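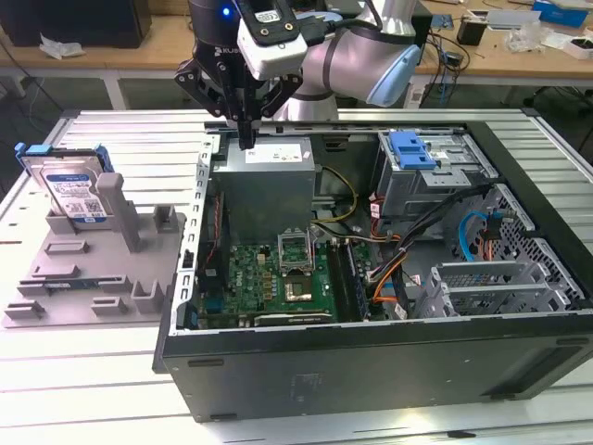 Desktop-Rechner mit abgenommener Seitenwand, CPU-Sockel leer

Forum > Spielbanken und Konzessionen > Standorte
Thema: Konzession Bonmont - Kotwood oder Gungate?

kesselgucker
Im Juli läuft die Angebotsfrist für die Spielbank in Bonmont ab, und nach allem, was man liest, bleiben 2 Bewerber übrig. Kotwood will das alte Kurhaus behalten und umbauen, Gungate will neu bauen, unten am Fluss neben dem Parkplatz der Messehalle. Entschieden wird über die Konzession für den ganzen Standort, also klassisches Spiel und Automaten zusammen.
Mich interessiert, was ihr davon haltet, vor allem die, die dort öfter spielen. Ich bin seit Jahren Gast im Kurhaus, meistens am Roulette, und hänge an dem Saal. Der Neubau sieht in den Unterlagen nach Einkaufszentrum aus. Gezeichnet hat ihn das Büro Vukadinović, das wohl bisher Hotels gemacht hat.
Bitte keine Diskussion darüber, ob es Spielbanken geben soll. Dafür gibt es den anderen Bereich.

Transversale_Plein
Ich spiele dort auch und sehe es nüchterner. Das Kurhaus ist schön, aber die Lüftung ist ein Witz, im Sommer steht die Luft im großen Saal. Die Toiletten sind im Keller, Aufzug gibt es nur über den Lieferanteneingang. Meine Mutter sitzt im Rollstuhl und war genau einmal mit.
Wenn Kotwood das alles in den Griff bekommt, gerne. Ich habe bisher keinen Bauplan gesehen, nur Ansichten vom Saal mit neuem Teppich.

kesselgucker
Der Aufzug steht bei Kotwood im Konzept, er soll an die Nordseite. Zur Lüftung steht da "Erneuerung der Haustechnik im laufenden Betrieb". Mehr habe ich dazu auch nicht gefunden.

floorman_ad
Ich war lange Croupier und später Saalchef, nicht in Bonmont. Umbau im laufenden Betrieb habe ich einmal mitgemacht und möchte es nicht wiederholen. Man sperrt einen halben Saal ab, schiebt die Tische zusammen, die Kameras müssen für jede neue Tischposition neu abgenommen werden, und solange das nicht erledigt ist, darf am Tisch nicht gespielt werden. Die Gäste gehen in der Zeit woanders hin, und ein Teil kommt nicht zurück.
Gungate kann den Neubau fertigstellen, während im Kurhaus weitergespielt wird, und zieht dann um. Betrieblich ist das die einfachere Lösung. Ob sie schöner ist, steht auf einem anderen Blatt.

Nachbarn_der_Null
Das setzt voraus, dass Gungate bis dahin im Kurhaus spielen darf. Der Pachtvertrag für das Gebäude liegt beim bisherigen Betreiber, und der endet mit der alten Konzession. Die Stadt müsste das Haus an Gungate übergangsweise verpachten. Dazu habe ich noch kein Wort gehört.

floorman_ad
Stimmt, das hatte ich nicht auf dem Schirm. Dann wäre eine Lücke möglich.

MartingaleMarlies
Eine Lücke wäre für das Personal schlimm. Mein Bruder arbeitet dort an der Kasse. Den Leuten wurde gesagt, dass der neue Betreiber sie übernimmt, schriftlich hat das bisher keiner. Priit Kairys von Kotwood war bei der Belegschaft und hat zugesagt, dass alle bleiben können, mit gleichem Tronc-Schlüssel. Von Gungate ist noch niemand gekommen.

Transversale_Plein
Zusagen vor der Vergabe sind billig. Ich würde warten, was im Vertrag steht.

MartingaleMarlies
Ja, aber er ist wenigstens hingefahren und hat sich den Fragen gestellt. Das rechne ich ihm an.

kesselgucker
Was mich am meisten stört, ist das Verhältnis von Tischen zu Automaten. Gungate plant mit 12 Tischen, das ist in Ordnung und mehr als jetzt. Aber der Automatensaal liegt im Erdgeschoss direkt am Eingang und das klassische Spiel hinten im Obergeschoss. Wer Roulette spielen will, läuft erst an allen Geräten vorbei. Im Kurhaus kommt man durch das Foyer und steht im Saal.

Slotfan_Rike
Und was ist daran schlimm? Das Geld kommt von den Automaten, in jeder Spielbank, die ich kenne. Im Kurhaus sitzen wir in einem niedrigen Nebenraum ohne Bedienung. Wer ein Getränk will, geht durch zwei Türen zur Bar und hofft, dass der Platz noch frei ist. Die Roulettegäste haben den Stuck und die Kronleuchter. Ich finde es richtig, dass sich das einmal dreht.

kesselgucker
Geld kommt von den Automaten, klar. Trotzdem ist es für mich eine Spielbank und keine Spielhalle.

Slotfan_Rike
Genau diesen Satz höre ich seit Jahren, und er heißt immer, dass wir die Rechnung zahlen und im Keller sitzen.

floorman_ad
Rike hat beim Service recht. Nebenbei ist die Reihenfolge im Haus auch eine Frage der Einlasskontrolle. Wenn alle durch dieselbe Kontrolle gehen, braucht man nur einen Empfang und kann die Leute besser einteilen. In alten Häusern hat man oft getrennte Eingänge und steht am Abend mit zu wenig Personal an beiden.
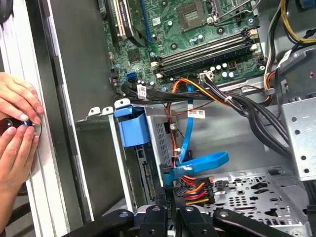
Technik_Gerold
Zum Neubau noch ein Punkt, der hier fehlt: Kassensystem, Automatenverwaltung und Videoüberwachung hängen heute alle an einem Serverraum hinter der Garderobe des Kurhauses. Kotwood schreibt, man werde die vorhandene Technik "weitgehend weiterverwenden und punktuell erneuern". Das klingt sparsam und wird teuer. Bei einem einzelnen Rechner geht das, da löst man mit dem Schraubendreher die Schraube an der Gehäuseschiene, und in einen leeren CPU-Sockel kann man einen passenden Prozessor setzen. Bei einer Anlage, die von der Aufsicht als Ganzes abgenommen ist, zieht jeder Tausch eine neue Prüfung nach sich. Ich habe solche Abnahmen auf der Lieferantenseite begleitet. Wer punktuell erneuert, prüft drei Jahre lang jeden Monat irgendetwas. Ich würde an Kotwoods Stelle alles auf einmal neu machen und das in die Kalkulation schreiben.

Nachbarn_der_Null
Prüft die Aufsicht wirklich bei jedem Tausch neu? Ich dachte, gleichwertige Ersatzteile gehen ohne.

Technik_Gerold
Gleichwertig und vorher gemeldet, ja. Nur bekommt man für Teile in dem Alter selten etwas Gleichwertiges. Dann ist es eine Änderung, und die Änderung wird geprüft.

Transversale_Plein
Daran würde ich die Entscheidung nicht festmachen. Technik muss jeder Bewerber einrichten, Gungate auch.

Technik_Gerold
Gungate richtet sie in einem leeren Gebäude ein und lässt sie einmal abnehmen. Das ist der Unterschied.

pensionsgast
Ich vermiete Zimmer in Bonmont, zehn Minuten zu Fuß vom Kurhaus. Für uns im Ort ist die Lage wichtiger als alles andere. Wenn die Spielbank an die Messehalle zieht, fahren die Gäste von der Autobahn ab, parken, spielen und fahren wieder. Im Kurpark ist abends dann niemand mehr. Das Café am Brunnen lebt von den Leuten, die vor dem Spiel noch etwas essen.
Gungate verspricht einen Shuttle in die Altstadt. Einen Shuttle hatten wir schon zur Gartenschau, der ist leer hin und her gefahren.

Slotfan_Rike
Aber die Parkplätze am Kurhaus sind eine Katastrophe. Ich fahre 90 Kilometer und suche dann eine halbe Stunde. Ein paarmal bin ich wieder heimgefahren. Von so jemandem hat das Café auch nichts.

pensionsgast
Das mit dem Parken verstehe ich. Die Tiefgarage unter dem Kurpark ist abends halb leer, sie ist nur schlecht ausgeschildert und schließt zu früh. Die Stadt könnte sie länger öffnen, das haben wir schon mehrfach beantragt.

Slotfan_Rike
Dort bin ich einmal vor dem geschlossenen Rolltor gestanden, mit dem Auto dahinter. Danke.

kesselgucker
Weiß jemand, wie die Stimmung im Gemeinderat ist? Die Konzession vergibt zwar das Land, aber die Stadt gibt eine Stellungnahme ab, und ihr gehören beide Grundstücke.

MartingaleMarlies
Zakhar Ostapchuk hat sich in der letzten Sitzung für das Kurhaus ausgesprochen, mit dem Argument, dass die Stadt das Gebäude sonst auf eigene Kosten unterhalten muss. Andere wollen erst hören, was sie als Pacht bekommt. Bei Gungate wäre es Erbbauzins, bei Kotwood eine Umsatzpacht mit Sockelbetrag. Vergleichen kann man das schlecht, so verschieden sind die Laufzeiten.

Nachbarn_der_Null
Umsatzpacht finde ich für eine Stadt heikel. Dann hat sie selbst ein Interesse daran, dass möglichst viel verspielt wird. Ein fester Betrag wäre sauberer.

floorman_ad
Das Interesse hat sie über ihren Anteil an der Spielbankabgabe sowieso.

Nachbarn_der_Null
Man muss es ja nicht verdoppeln.

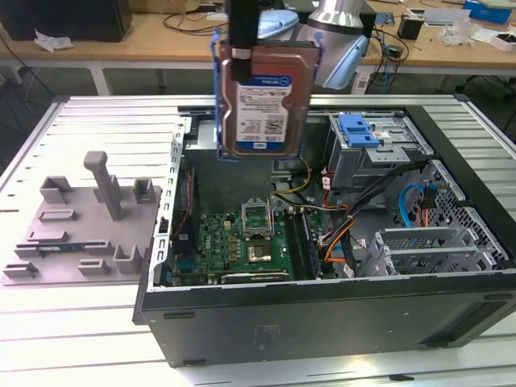
Festplatte im hellblauen Einbaurahmen über dem offenen Gehäuse

Technik_Gerold
Weil mich jemand per Nachricht nach den Aufzeichnungen gefragt hat: Beim Umzug oder Betreiberwechsel werden die Videodaten nicht einfach mitgenommen. Der alte Betreiber muss sie bis zum Ende der Frist vorhalten, der neue fängt mit eigenen Datenträgern an. Wer also wegen einer strittigen Auszahlung noch etwas klären will, sollte das vor dem Wechsel schriftlich anmelden, mit Tischnummer und Uhrzeit. Nach dem Wechsel wird es mühsam, weil man zwei Ansprechpartner hat und beide auf den anderen zeigen.

Transversale_Plein
Guter Hinweis. Gilt das auch für Sperren? Ein Bekannter hat sich im Kurhaus selbst sperren lassen und fragt sich, ob das beim neuen Betreiber weiterläuft.

floorman_ad
Die Sperre läuft weiter, die hängt nicht am Betreiber. Kundenkarten und gesammelte Punkte sind ein anderes Thema, die gehören zum Programm des Hauses und können verfallen. Punkte würde ich vorher einlösen.

Slotfan_Rike
Ich habe noch Punkte für ein Abendessen. Die Küche im Kurhaus hat aber gerade nur an zwei Abenden offen. Weiß jemand, ob man die auch an der Bar einlösen kann?

MartingaleMarlies
Mein Bruder sagt ja, du musst die Karte aber vorher an der Kasse freischalten lassen. Am besten vor 22 Uhr, danach ist nur noch ein Schalter besetzt.

Slotfan_Rike
Super, danke dir!

kesselgucker
Ich fasse nichts zusammen, dafür sind wir zu weit auseinander. Ich bleibe bei Kotwood, auch wenn mir Gerolds Punkt zur Technik zu denken gibt. Falls einer von euch zur Bürgerversammlung geht: Ich würde gern wissen, was im Kurhaus passiert, wenn Gungate den Zuschlag bekommt. Im Konzept steht dazu nur "kulturelle Nachnutzung".

pensionsgast
Ich gehe hin und frage. Mit dem Parkhaus fange ich an, dann kommt das Kurhaus.

Transversale_Plein
Frag bitte auch nach dem Aufzug. Und ob der schon in der ersten Bauphase kommt oder erst am Schluss.

pensionsgast
Mache ich, ich schreibe danach hier rein.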